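Home | Forums | New Posts | Members | Search | Log in

Filed under: Shop Floor & Workroom > Automation at work

Thread: Robot arm on the finishing bench - what happened to your hours?

panel_beth
We make up display corners and small worktop sets at Kwiatkowski - marble-look panels, papered walls, metal trim, that sort of thing - and since October we've had an arm on the finishing bench. It does the wiping down and the picking up of offcuts and fixings before a set goes to packing. I used to do that with two others. I'm still there, one's moved to cutting and one left before Christmas.

I'm not here to moan, I'd just like to know how it went for other people. My hours are the same on paper but the job isn't. I stand at the end of the bench, I clear it when it stops, I check what it's done and I sign the sheet. Some days I love it (my wrists!!) and some days I'm bored stiff by ten o'clock.

Kojo Fiadzo
We got two at Prurnier last year. Same story with the wrists, I was strapping mine up every night and now I don't. The boredom goes once they let you teach it things. Ask for the training. Don't wait to be offered, because the first course here went to two lads from the office who never touch the bench.

gluepot
Sorry but "ask for the training" is what they said to us as well. There were 28 of us on finishing and 7 places on the course. Do the sum. The rest of us got moved about wherever there was a gap and told it was flexibility.

Kojo Fiadzo
Fair enough, and I'm not saying it was done right at your place. Ours is a lot smaller. I'd still rather be one of the people who knows how the thing works.

gluepot
Easy to say from inside the tent mate.

L. Tzanetos
Can I ask what you're paid on, Beth? Piece rate or hourly? At Esik we were on piece rate and when the arm came in the bonus just went, as the machine was "setting the pace". We got it back in the end but it took months of asking, and the only thing that worked was having our old sheets to show them. Keep your sheets!

panel_beth
Hourly, thank goodness. But good point about the sheets, I've got mine in a drawer and I'll bring them home.

On the pace - it's slower than me. I'm not boasting, it just is. I could do 45 sets in a shift with a following wind and with the arm we do 40. What they like is that it'll do 40 on a Friday afternoon too, and I can't pretend I ever did.

sidcup_stan
So they've spent all that money to go slower? Sounds like management to me.

panel_beth
Ha, well. Fewer come back though, I'll give it that. I used to catch the panels with my cuffs when I was tired and you'd get a mark you only saw once it was under the shop lights.

The bit I didn't expect is how much it depends on which set we're on. The plain white ones it sails through. The floral ones with the pale marble are my favourites to look at and the most bother by miles. It's all shine - shiny paper, shiny panel, shiny trim - and depending where the lamp is you get a big patch of glare on the wall just behind where it's working.

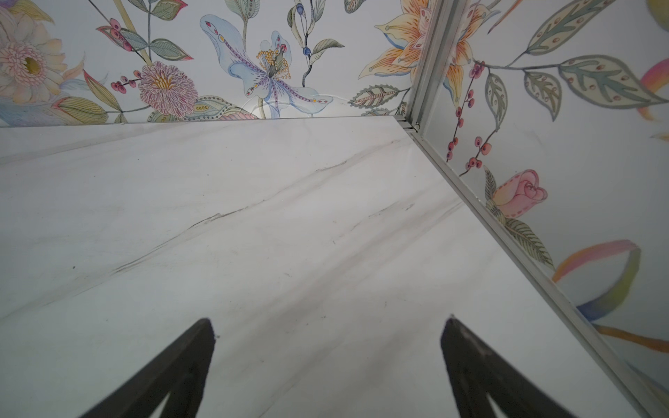
And little dark bits on a veined panel are a pig to spot even for me, I've called bits of grit "pattern" and pattern "grit" more times than I'd like. So those sets I go over by hand afterwards with my cheek practically on the bench, looking along it sideways. It isn't on the job sheet. I've asked Darren to put it on, as it takes me a good while and at the moment it looks as if I'm standing about.

L. Tzanetos
THIS. Get it written down. The checking is the skilled bit and it's the bit that vanishes when they work out how many people they need. Loukia, by the way, no need for the initial!

gluepot
Agree with Loukia there. At ours the checking was "included" right up until the person doing it was off for a fortnight.

Kojo Fiadzo
Try turning the lamp to the side before you do anything else, Beth. We've got a Zindus lamp on a bendy neck and moving it made more difference than any of the fiddling with settings. And put your name on the change if it works!

sidcup_stan
I'd still take my old bench and a damp cloth.

panel_beth
Some mornings so would I, Stan. I'll try the lamp on Monday's first batch and ask about the course while Darren's in a good mood. Will let you know what he says about the sheet.

Reply | Watch thread | Back to Automation at work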